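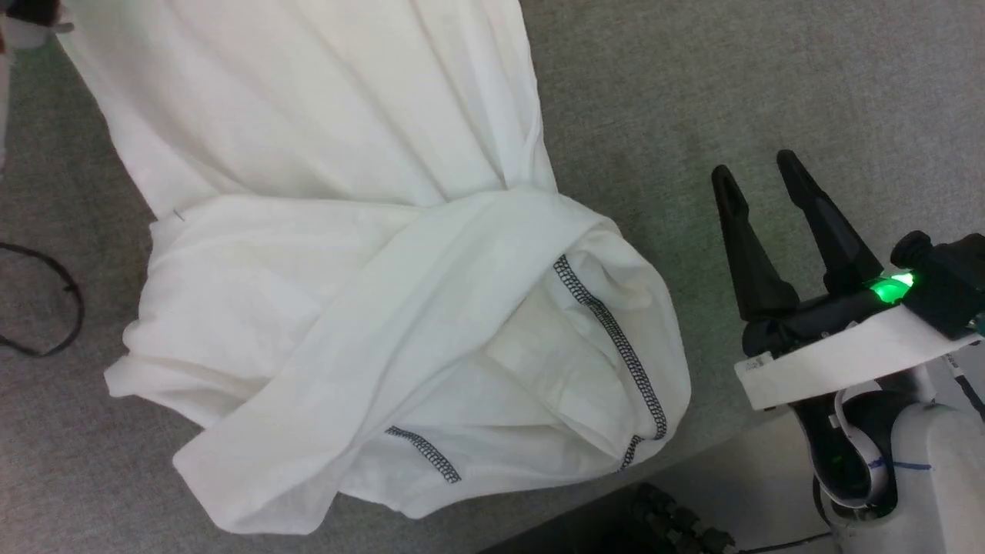
July, notebook 5, cloth handling, finger comparison. Entry by Yareli. Started 9:40 after Percy finished with the controller.

Purpose: decide between the long tapered fingers and the short padded ones for picking up knit garments from a soft surface. Hernán wants one set on both arms before the Trilthorpe visit, so no more swapping between sessions.

Setup
Right arm only. Left arm parked. Surface is the gray carpet, same piece as last month. Head camera on auto exposure to start, then locked (see below). Controller is the Dremonel box with the Urrego firmware, build 49. Closing force limit left at the value Tatu set for the towel runs.

Garment is the white knit with the dark zigzag stitching. Dropped, not laid out. It gets picked up and dropped again between attempts, no smoothing by hand.

Procedure
Operator brings the open fingers down beside a fold, closes, lifts 200 mm, holds, releases. A pick counts if the cloth is still in the fingers at the end of the hold. One finger on each side of the fold. Scooping from underneath does not count even if the cloth comes up.

Long tapered fingers
Good on single folds. The tips get in between layers without pushing the whole pile, and the thick rolls are no trouble if approached across the roll. Approached along the roll, the tips ride up and close on nothing. Yesenia had the same complaint in her towel notes and I should have read them first.

Worst case is a flat area with no fold. Tips press into the carpet, the wrist load climbs, and the controller stops the arm. Happened twice before I raised the approach height. Check the tips for wear before blaming the force limit.

Also caught carpet fibers together with the hem once. The lift looked normal until the carpet came up with it. Marked as a fail.

Short padded fingers
Hold better once closed. Much worse at getting in. The pads push the fold over and the operator ends up chasing it. Going slower helps a little, and then the whole attempt takes long enough that I would not want to collect data this way. On the stitched edges they were fine, probably because the seam is stiffer and stays put. Did not test that separately.

Camera
Auto exposure drifts when white cloth fills most of the view. Folds wash out and the operator loses the edge to aim for. The dark seams stay readable either way, so seam picks are no guide to whether exposure is right. Locked it on bare carpet, then stopped down slightly. Better. Percy to put the setting in the Marnitance config so it survives a restart.

Faults
Controller dropped the gripper connection at 11:15. Reseated the plug, came back without a reboot. Second time with this cable. Hernán has a spare in the drawer under the bench.

Decision for now
Keep the long fingers. Try a thin rubber sleeve on the inner faces, tips left bare.

To do
- Sleeves, two thicknesses (Tatu)
- Repeat with a colored shirt, exposure still locked
- Minimum approach height in software, not left to the operator
- Replace gripper cable, label the old one
- Ask Yesenia which carpet offset she used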